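Taller de Proyectos III -- Apuntes de la sesión 4
Dirección de arte y encargo editorial: qué creerse y qué no

Partimos de la palabra «concepto», que en las memorias de entrega aparece demasiado y explica poco. Si al tachar la página del concepto la maqueta sigue igual, el concepto se escribió después. Hagan la prueba con su propio trabajo antes de la próxima clase.

Caso 1. Revista Pallus, número de marzo. Hanne Leinonen firmó la dirección de arte: 90 páginas, una sola familia tipográfica y retículas de 11 columnas. Se presentó como «ruptura con el formato». A mí me parece una retícula estrecha con márgenes generosos, bien resuelta, y la ruptura no la encuentro. Comparen las páginas de apertura con las del cierre y anoten dónde se abandona la retícula. Casi 15 veces, según mi recuento, y en ninguna veo un motivo editorial.

Caso 2. Identidad de Skesum, de Junpei Koyama. El dossier habla de «diálogo entre disciplinas». Conviene preguntar quién dialogó: en los créditos figura un solo estudio. El color, en cambio, aguanta bien en papel sin estucar, y eso tiene mérito.

Sobre los tableros de referencias
Sirven para ponerse de acuerdo con el cliente en la primera reunión. Como prueba de investigación valen poco -- se montan en una tarde. Pediré fuentes de cada referencia: autor, encargo, tirada si se conoce.

Entrega
Memoria de 4 páginas como máximo, sin la palabra «inmersivo». Una doble página impresa a tamaño real. Quien trabaje sobre el encargo de Jeltis debe adjuntar el briefing original, sin retocar.

Lectura: Mio Shimada, «El encargo y sus excusas», capítulo 2.

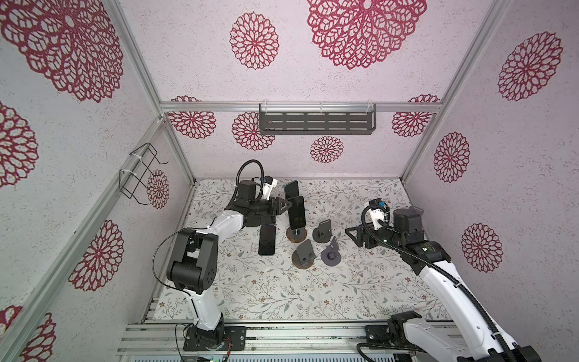
Masaru Kuroda objeta que la prueba de tachar el concepto es injusta con los encargos largos, donde la idea se va escribiendo a la vez que la maqueta y ya no hay forma de separar una de otra.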